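Reading Claims About Household Storage and Food Waste
Course handout, unit 3: Where the numbers come from

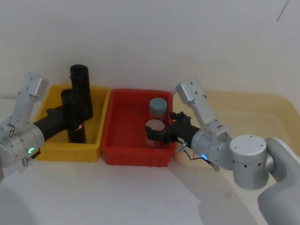 Most of what gets said about food waste at home rests on a small pile of studies that were done in very different ways and then quoted as if they had all measured the same thing. This handout goes over the main ways of measuring, what each one misses, and why you should be slow to believe a single figure, however often you have seen it. Read it before the discussion section. The readings in the packet assume you know the difference between a diary study and a bin audit.

What counts as waste

Start with the word. A banana peel is waste in some studies and not in others. So are coffee grounds, bones, the outer leaves of a cabbage, bread given to chickens, and milk poured down the sink. The usual split is between edible and inedible parts, but the line moves from kitchen to kitchen. Some people eat potato skins. Some people throw out the heel of the loaf every time and would be surprised to hear it called food.

If a report says a household wastes a certain share of the food it buys, look for three things before you read any further: whether peels and bones are in the total, whether liquids are in the total, and whether the share is by weight, by price, or by calories. These give very different results. Melon rinds weigh a lot and cost almost nothing. A spoiled piece of fish is light and expensive. A press release will often slide from one measure to another in a single paragraph, and I have marked two places in the packet where this happens. See if you can find the third.

Diary studies

In a diary study people write down what they throw away, usually for a week or two. Some are given a kitchen scale. Others estimate in cups or handfuls.

The trouble is plain enough. People forget. People get tired of it, and the entries get thinner toward the end of the second week. People also change what they do when they know they have to write it down, so the diary works on the behavior it is supposed to record. A person who has to log half a pot of rice may decide to eat it.

The Uvness study in your packet is a diary study with 277 households at the start. Go to the table on the second page and look at how many households turned in complete diaries. The paper reports its averages from the complete ones only. Who drops out of a diary study? Probably the busy, the disorganized, people with small children, people whose week went badly. You could make a fair case that these are the very households where more food gets thrown out. You could also make the opposite case, that people with hectic weeks buy less fresh food and have less to spoil. The paper makes neither case. It says the remaining sample was "broadly similar" on income and household size and moves on. Similar income tells you nothing about whether they finish the lettuce.

Diaries do have one real strength. They can ask for the reason. A bag of trash will not tell you that the yogurt was tossed over the date on the lid. But treat the reasons with care too. "Went bad" is a common answer and covers nearly everything, from visible mold to a vague feeling.

Bin audits

In a bin audit somebody collects the household's trash, sorts it, and weighs it. Supporters like to call this the hard evidence, and it is harder than a diary, but it has holes of its own.

It misses whatever does not go in the trash. Sink, garbage disposal, compost heap, dog, the bin at work. In a town where many people compost, an audit of trash will make residents look wonderfully careful.

It misjudges weight. Food in a bag dries out or soaks up liquid from whatever is next to it. Sorting is also a matter of opinion once things have been sitting for several days. The Grutden audit used a category called "mixed and unidentifiable," and that category turned out to be large. The authors divided it among the other categories in proportion, as if the mystery material were made up of the same foods as the material they could name. Why would it be? Soft things and cooked things become hard to name. Orange peel does not. My guess is that the leftovers figure in that paper is too low, but it is a guess, and the paper gives us no way to check it.

Consent is another problem. If you ask people for permission, you are back to the diary problem, with people behaving for an audience. If you do not ask, you get more natural trash and an ethics complaint. Some towns have got around this by auditing whole streets with no addresses attached, which protects people well and also makes it impossible to link the trash to anything else about them.

Supply minus intake

A third approach never goes near a kitchen. You take the total food supplied to a country or region, subtract what people are estimated to eat, and call the remainder waste. It sounds tidy. The weakness is that you are subtracting one large uncertain number from another, and all the errors in both end up in what is left. If intake is underreported in surveys, and it nearly always is, the missing food gets counted as waste. Some of the very high figures that circulate come from this method. It may be useful for following a trend over many years, provided nobody changes how supply or intake is estimated along the way. Somebody usually does.

Do containers help?

Now to the claim many of you raised in the first session, that clear containers, labeled shelves, and "eat me first" boxes cut down on waste. It is a popular idea and it may even be right. The evidence is thinner than the number of articles about it would suggest.

The study most often cited is the Tronovia trial. It ran for 16 weeks. Half the households got a set of clear containers and a visit to help them set up the fridge, and the other half got a leaflet. The container group reported less waste at the end. Before you take that home, consider the following.

The container group got a visit and the leaflet group did not. A friendly hour with a person who cares about your fridge might well change your habits with no containers involved. The trial cannot separate the two.

Waste was self-reported in both groups, and only one group had been given something nice.

The difference was largest in the early weeks and smaller by the end. The authors describe the effect as "sustained." I would describe it as shrinking. Look at the chart and choose your own word, then notice that the vertical scale does not start at zero.

No one went back later. We have no idea what those fridges looked like the following February.

The Chou paper is a better piece of work and gets quoted far less, perhaps for the reason that it found very little. It compared clear and opaque containers directly, with the same instructions to everyone, and used a bin audit at the end. The difference was small and could easily have been chance. That does not prove containers are useless — it was a modest sample, and a small real effect could hide in it. But when the more careful study finds less than the sloppy one, you should at least slow down.

Date labels

Similar story. It is often said that confusion over date labels causes a large share of household waste. Most of the support comes from surveys asking people what they think the labels mean, followed by an assumption that people who give the wrong answer also throw food out on that basis. Plenty of people misread the label and then sniff the milk anyway. Knowing what someone believes about a label is a long way from knowing what they did at 7 in the morning with a carton in their hand.

Clearer labels are cheap and I have nothing against them. I would just not expect the numbers in the brochures.

What to do with all this

Students sometimes come away from this unit thinking that nothing can be known about food waste. I don't think that follows. When a diary study and a bin audit agree on the order of things, for instance that fresh vegetables and bread are near the top, that agreement is worth something, given that the two methods fail in different directions. What you should distrust is the precise figure, the figure in dollars per family, and the figure with no method attached.

For the discussion section

Pick one claim about household food waste from a newspaper, a store flyer, or a city website. Trace it back as far as you can. Expect this to take around 5 steps, and expect at least one of them to be a dead link or a report that cites another report. Write down where the trail stops.

Then answer in a page or less: what was measured, in whose homes, for how long, and what was left out. If the claim changed on its way from the study to the place you found it, say where it changed. Do not tell me whether you agree with the campaign behind it.

Bring the packet with you. We will start with the Grutden tables and work backward from there, and if there is time left we will look at the follow-up letter on the Uvness sample, which is short and fairly rude.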